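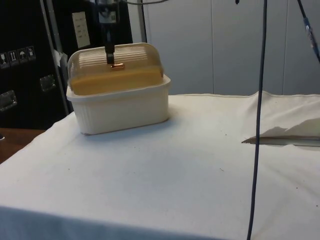
Geetha Rao has been told many times that she is wrong about butter, and she keeps a list of who said so. Her brother-in-law is on it, as are two of her old colleagues and a man who wrote to her in green ink from the coast.

Her position is simple enough. She thinks most of what we are told about keeping butter, and about paying more for it, is habit with a price tag on. She spent 40 years in dairies, the last of them grading, and she now gives evening talks to anyone with a hall and a kettle. I went to hear one in May 2025 and came away unsure. So I asked if I could come back and argue.

"People want butter to be a mystery," she says, pouring tea before I have my coat off. "It's cream that has been knocked about. If the cream was good and the person knocking it about was paying attention, you get good butter. If not, they put a cow on the wrapper."

I mention Gollia, the small creamery whose slow-churned butter costs nearly three times what my corner shop charges. I like it, and I tell her so.

"You like it because it's salty," she says. "Put the same salt in the cheap one and leave it out of the fridge for an hour. Then ring me."

I did try this, and I still preferred the Gollia, though by less than I had hoped. When I report back on the telephone she is quiet for a moment, then asks whether I had seen which was which. I had. "Well, then," she says.

She ran a blind tasting once, at the Leinonen food hall, with 62 people and bread from a single batch. By her account most of them could not pick out the dear butter from the ordinary one. I ask to see the results. She has them somewhere, she thinks, perhaps in the loft. This is the trouble with Rao as a witness: she wants figures from everyone else, and her own are in a box.

Margit Moen, who makes butter for a living and sat through the same talk with her arms folded, is not persuaded. "Geetha graded for faults," she tells me. "Is it rancid, is it streaky, is there water standing in it. She was very good at that. But a butter with no faults can still be dull, and she had no column for dull."

I put this to Rao, who laughs and then looks rather cross. "Dull is what you say when you have something to sell," she says. A minute later she comes back to it. "All right. Winter butter is dull. I'll give her winter butter."

On storage she is firmer. Salted butter can stay out in a covered dish in a cool kitchen for a few days, she says, and unsalted should go back in the fridge. Light does harm as well as warmth, and a dish on a sunny sill is asking for trouble. She has no time for the water-filled crocks that come round every few years. "You have to change the water. Do you change the water? No."

I don't own one, but I take the point.

What about the claims on the packet – the cultured this, the meadow that? Cultured butter is a real thing, she allows, and does taste different. "Meadow" she would like to see explained. She once wrote to a producer to ask which meadow, and had a voucher by return of post.

She used it, she says. The butter was fine.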